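Counter offer after resigning: has anyone taken one and stayed?
Careers and Workplace > Leaving a job

heffo_liam
Posted September 23, 2023
I've been at a freight software place for five years. Handed in my notice after Illero offered me a role, and within an hour my manager came back matching the money plus a new title. I have until the end of the week to answer both. The work itself wouldn't change. Has anyone here said yes to one of these and been glad of it?

dinesh_a
I said yes to one at Pemby. The money was real and arrived on time. The title was real too, but I had no staff and no budget, so it was the same job with a longer email signature. Left the following November.

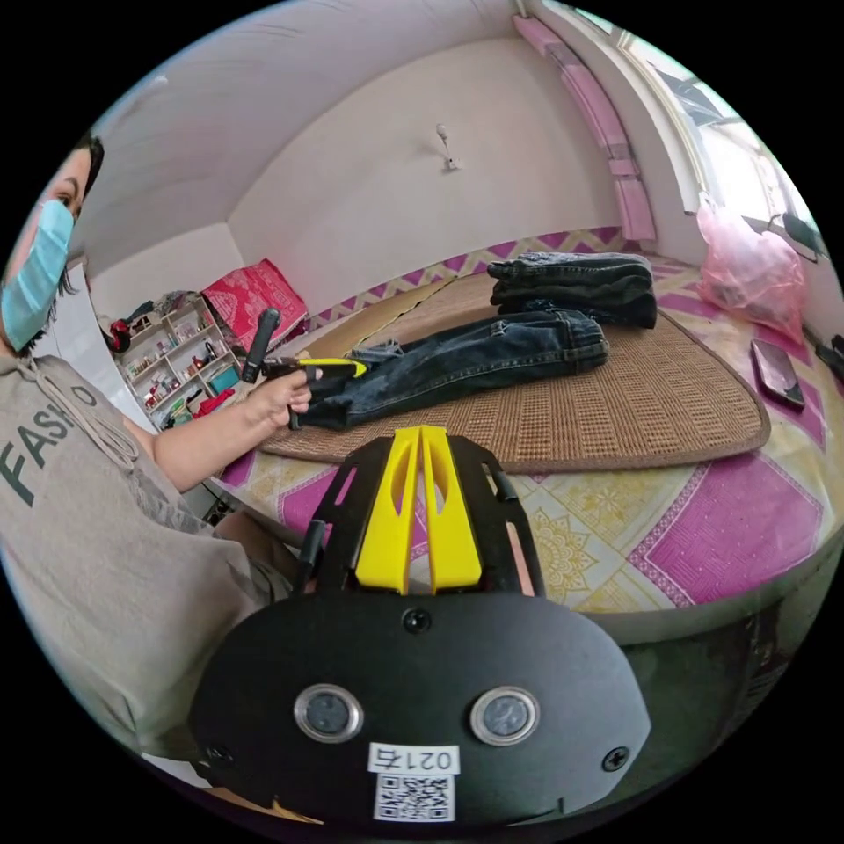
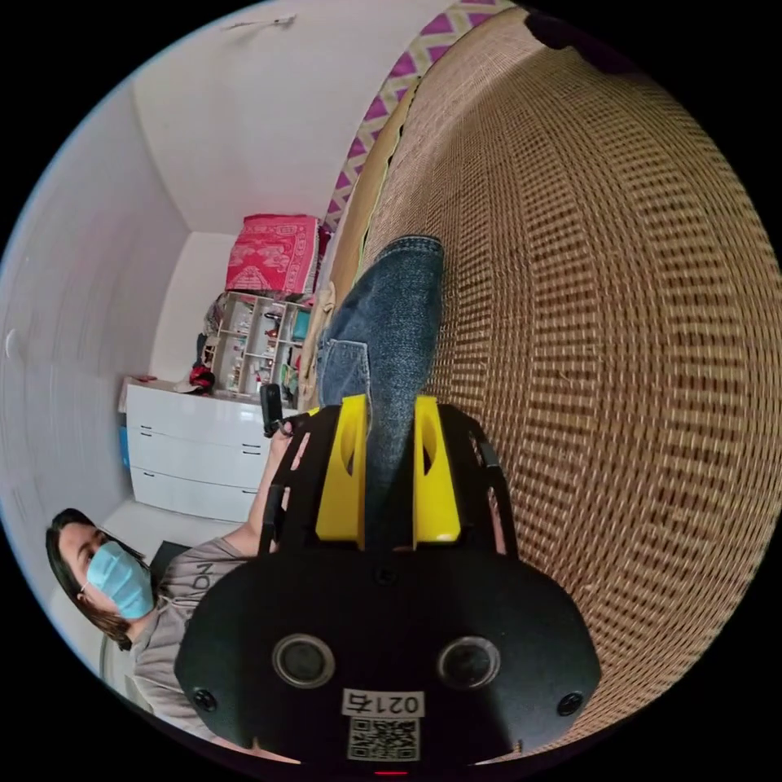

Jeans on the woven mat, both pictures.

Were you leaving over money? If you were, the counter fixes it. If you weren't, you'll be back here asking the same thing.

heffo_liam
Partly money. Mostly I dread the Monday planning call, and I haven't learned anything new since the warehouse module shipped.

ermira_k
Then the counter offer doesn't touch your problem. Go to Illero.

krumv
Disagree with Ermira. You know what's wrong with your current job and you have no idea what's wrong with the next one. I moved for "growth" and spent my first year at Stasia cleaning up someone else's spreadsheets. Right now you have more bargaining power than you'll ever have again. Ask to be taken off the planning call and put on different work, in writing, before you answer.

ermira_k
And if they agree in writing and forget by Christmas? He's had five years to be offered different work.

krumv
Did he ask in those five years? Liam, did you?

heffo_liam
Once, in a review. I was told to raise it again after the release. I didn't.

krumv
So once. I'd ask properly before walking.

kastriot_t
I've managed people and made counter offers. Some were genuine. A couple were because I couldn't fill the seat before a deadline, and I'm not proud of those. Look at what your team has due in the next two months. Also check your notice period and whether the Illero contract is signed or only verbal. Don't turn anything down on the strength of a phone call.

heffo_liam
Written offer, not signed yet. The commute would be 2 buses instead of a walk, which I'd left out of my sums. Works out to $228 a month.

dinesh_a
Put that in. Mine was $83 and I still resented it by winter.

ermira_k
Ask Illero for two days at home. They can only say no.

heffo_liam
Emailed them just now. I've also asked my manager for half an hour tomorrow to talk about the work and leave the pay out of it. Will post when I've heard from both.

kastriot_t
Good. Take notes in that meeting and email them to him afterwards.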